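Korka Robotics Club - Member Guide
Practice Task 2: Screwdriver and Parts Bin

This guide is for members who have completed the introductory session at the Dakmont workshop. Recorded runs are stored in the Tarkden archive, which now holds more than 3,529 entries.

Begin with the screwdriver in the gripper and the bin on the counter. Hold the tool by its handle and move at low speed while it is near the rim.

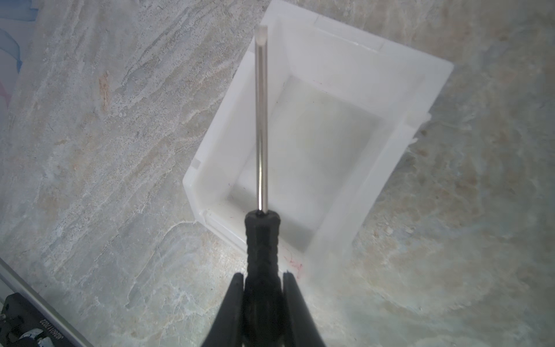

Danang Halim asks whether new operators should close the gripper fully before lifting. They should stop as soon as the handle is held firmly, as further pressure may turn the tool.

Practice the approach separately before attempting a full run. Open the fingers, bring the arm over the counter and pause before reaching for the tool - a short pause makes alignment easier to judge.
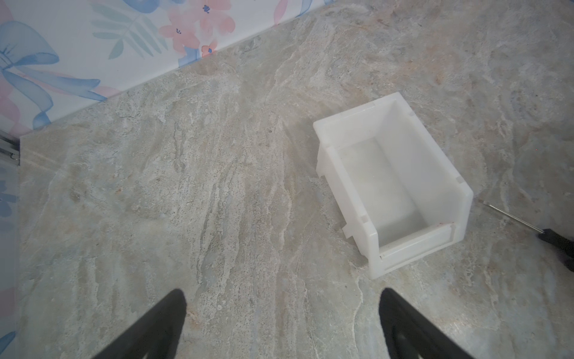
Section: Working With Two Arms

Members may add the second arm after completing 100 single-arm runs. Agree in advance which operator will handle the screwdriver. The other operator keeps a clear distance until the first calls "ready."

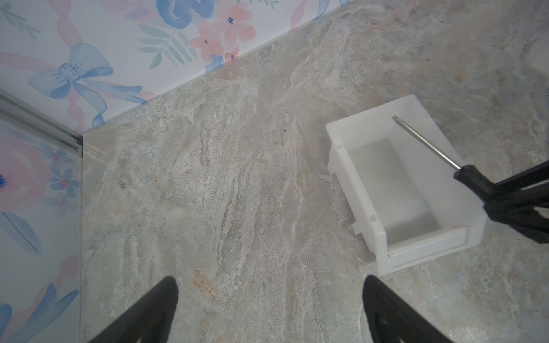
One gripper on the handle, the other open over the counter.

Save each run under the operator's name and note any dropped tools. Questions about archive access should be sent to Tirta Entili before the August session.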